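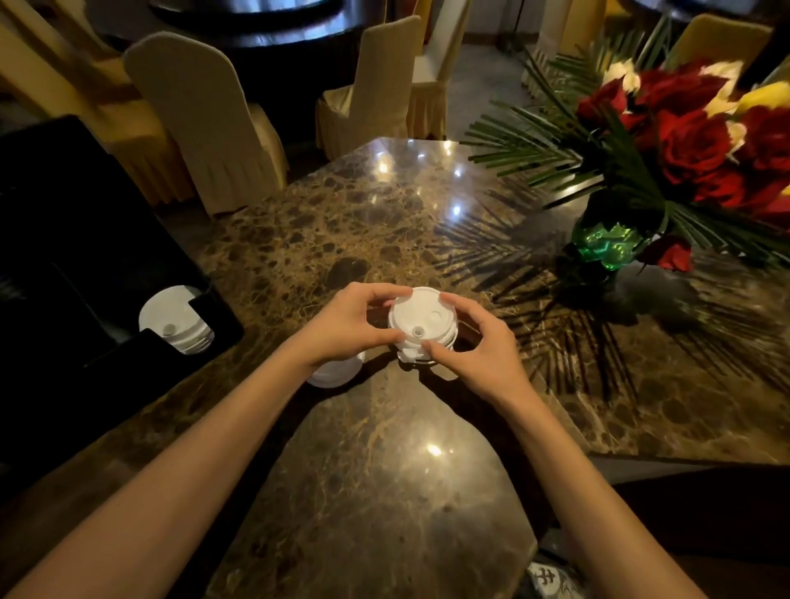

OK quick one tonight, I have laundry going and an early start. But I said I'd write up the coffee counter, and two of you emailed asking, so. Coffee counter.

For anyone new, we took over the front room at Eddale in the spring. Small guesthouse, long breakfast, people who want a drink to take with them at 6:40 in the morning before the bus. The old setup was a kettle and a basket. The basket was where everything went. Cups, lids, sugar, napkins, somebody's sunglasses. You'd put your hand in for a lid and come out with three stuck together and a tea bag. I put up with that from April until the end of October and then I'd had it.

So now there's a black organizer on the marble. Cups, lids, napkins, all in the one box. That's the whole makeover. I'll give you the long version anyway.

First the marble, because people always ask. It came with the place. Brown, very shiny, all gold and amber swirls with black bits. I did not choose it and I wouldn't have. In the beginning I wanted to cover it with a cloth. Now I kind of love it? It hides coffee drips like nothing else. It also hides coffee drips from ME, so I've started wiping it whether it looks dirty or not, last thing at night and again after the early people are gone. Warm water, a drop of dish soap, then a dry towel right away or it goes streaky under the ceiling lights. No vinegar. I did vinegar once at our old place on Vustelside and had a dull ring on the counter for the rest of the lease.

Then the lids. The lids were the real problem. We had two kinds going at the same time, flat ones left over from before and the domed ones I'd ordered, and they do not fit the same cups. They look like they do. They sit on top and feel fine, and then you pick up the cup by the lid and off you go, coffee on the shoes. I lost most of a morning to sorting them. Sat on the floor with a trash bag and a cup of each kind, trying one against the other. The flat ones all went to my neighbor who does the school bake table and has the right cups for them.

What I do now when I'm making one up for somebody: cup down on the counter, lid on, both hands. Press round the rim a bit at a time, thumbs and fingers, till the edge has gone under all the way around. Then a little lift to check. You'd be surprised how many people push in the middle and call it good. The middle does nothing. Middle just pushes the air out of the hole and sometimes the coffee with it.

Also turn the sip hole away from the seam of the cup if there is one. I read that somewhere years ago, can't remember where, and I've done it ever since. No idea if it matters on these.

Ordering. I get the cups in sleeves of 100 from Lasine, the catering place out past the bridge, and I had been keeping the sleeves in the hall closet, the open ones and the unopened ones together, which is how we ended up with four open sleeves and me thinking we had none. New rule is one open sleeve. It lives under the counter with a clothespin on the end. When it's done I'm allowed to open another. I have broken this rule once already, it was early and I was in my socks, whatever.

We had about 30 people through on the first weekend of November, which for us is a crowd, and it held up. I filled up lids twice. Napkins I filled up more than that, people take a handful. I've turned them so they stick out of the side with the fold up and it seems to slow them down a little. A little.

Packets next. Snack packets, sugar packets, all the little crinkly things. I don't know what it is about small clear packets but they multiply, and they never lie flat. Out of the carton they're all puffed and bent and if you stack them that way you get maybe a third of what should fit and then the whole pile slides off the back. So I flatten them. One at a time, palms down, push the air over to the ends, next one. It's slow. I put the radio on. It's my favorite part of the whole job, if I'm being truthful, a bit like ironing but without the ironing board. 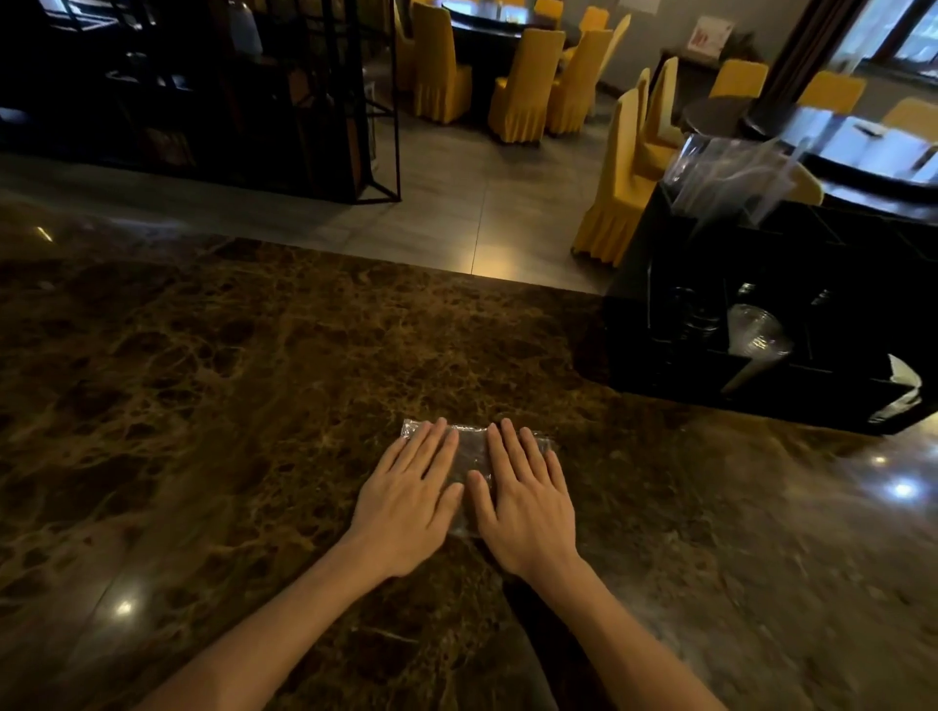
Both hands on the packet, organizer over on the right.

The thing I'd tell you if you're doing one of these at home is put the box out empty for a day before you fill it. I didn't. I filled it up all nice, stood back, very pleased, and then the first person who used it reached across the whole thing with a hot cup to get at the napkins. So everything came out again. Think about which hand they've got free. Most people hold the cup in one hand and go looking for the lid with the other, so lids want to be close to where the cup is, and napkins last, on the way out.

Things that did not work, quick list in my head so I'll just type it. Glass jars for the sugar, pretty, but the lid goes clunk on the marble at six in the morning and the room over the counter can hear it. Labels on the compartments, came off with steam. A little sign that said please take one – people took that as a suggestion. And a second box for the tea, bought the same week in a burst of enthusiasm, which turned out to be just a bit too wide for the other end and is now full of batteries and chargers in the office. It's a good box! I just didn't measure.

Measure. I say it every time and then I don't do it. I went by the picture in the Riviere catalog where it's shown next to a bowl of lemons, and it turns out those must be enormous lemons or a very small bowl.

Cost, since somebody always asks: the organizer wasn't expensive. I'd tell you the number but I've lost the reciept and I'd only be guessing. Less than a dinner out for two. The cups and lids cost more over a year than the box ever will, that's where the money goes, and I'd like to get people using mugs instead. At breakfast they mostly do. It's the early bus lot who need something with a lid. I tried lending out travel cups over the summer, a little hook by the door with the cups hanging off it, bring it back when you get home. Some came back. I'm not bitter about the others, they were nice cups and I hope they're being enjoyed.

Maybe I'll try again in the new year with ugly ones.

What's left to do. I want a tray under the kettle because it spits. I want somewhere for the stirrers that isn't a mug, they all lean out and go over when you pull one. And the clear bags, the tall ones for when people take pastries with them, they stand up fine on their own when there's a lot of them but as the stack gets thin they flop forward. I've been thinking of a bit of stiff card behind to hold them. If you have a better idea put it in the comments, keep it cheap.

Oh and the evening routine, I promised that too. Takes me ten minutes now, used to be half an hour. Everything off the marble except the box. Wipe, dry. Top up lids, top up cups, check the sleeve. Napkins. Press down the packets if I've got a new carton open. Kettle filled for the morning, spoon laid on the towel. Lights off. The counter catches the streetlight a bit after that and I usually stand there a minute longer than I need to, eating whatever pastry didn't sell.

Right, the washer's beeping. Bread post next, the rye one, I haven't forgotten. The last loaf was a brick so I'm giving it one more try before I write down a recipie anybody might follow.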